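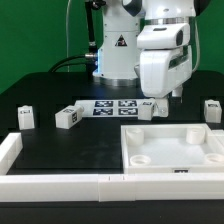 A single-arm recording station, with tagged blocks, a marker board and a shallow tray on the tabletop.

Search the encyclopedia Go

Demonstration gathering is the practice of recording a robot while it carries out a task, so that a learning system can later be trained on the recordings. Each recording is called an example, a demonstration or an episode. The term covers the planning of tasks, the setting out of objects, the recording itself and the checking of the results. It does not normally cover the training that follows.

Background

Early industrial arms were programmed point by point. A change in the position of a part usually meant a change in the program. Learning systems take a different path: the arm's movements are stored together with camera views of the same moments, and the system is trained to produce suitable movements from new views. The quality of such a system depends heavily on the range of examples it has been given.

The Closard collection, assembled at Stoladbridge, is a small example of the type. It holds 2,449 episodes of block and tray handling, recorded over one winter. The first 1,000 were set aside for later comparison after a change in the way operators began and ended each episode.

Equipment

A recording station commonly joins one arm to several cameras. Fixed cameras take in the whole work area, and a small camera carried near the gripper gives a close view of the fingers and whatever lies past them. Printed square tags, known as fiducial markers, are often attached to objects and equipment. Software can work out the position of a tag from its known size and pattern, provided the view is sharp enough. Plain backdrops make it easier to separate the arm from its surroundings.

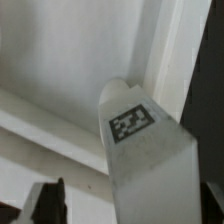
Gripper finger with a printed fiducial marker, seen from a camera at the wrist.

Tags on a finger serve as a check on the arm's own joint readings. Small errors in the joints add up toward the end of the arm, and a second measure of fingertip position allows them to be found. Scratched or blurred tags reduce the value of this check, and worn ones are replaced between sessions.

Procedure

An episode begins with the objects in a starting layout and the arm at a rest position. The operator guides the arm through the task, either by hand or from a separate control device. In the Closard collection every layout was used for 3 episodes and then changed. Failed attempts were kept and labeled as such. Labels were entered with Voltitz, a program that plays back all camera views on a common clock.

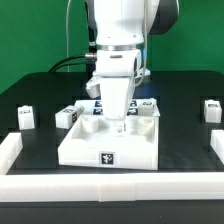 Esteban has argued that keeping failed attempts is of little use unless the label also states the point at which the attempt went wrong, and that many collections record only the outcome. Later additions to the Closard labels include a time mark for this purpose, although the earliest episodes have not been revised.

Limits

Examples gathered at one station may not carry over well to another. Lighting, table height and camera placement all affect what the system learns. Collections of over 1,000 episodes can still be narrow if the objects and layouts vary little.

See also: Robot calibration; Teleoperation; Training data

Share 4 Comments 3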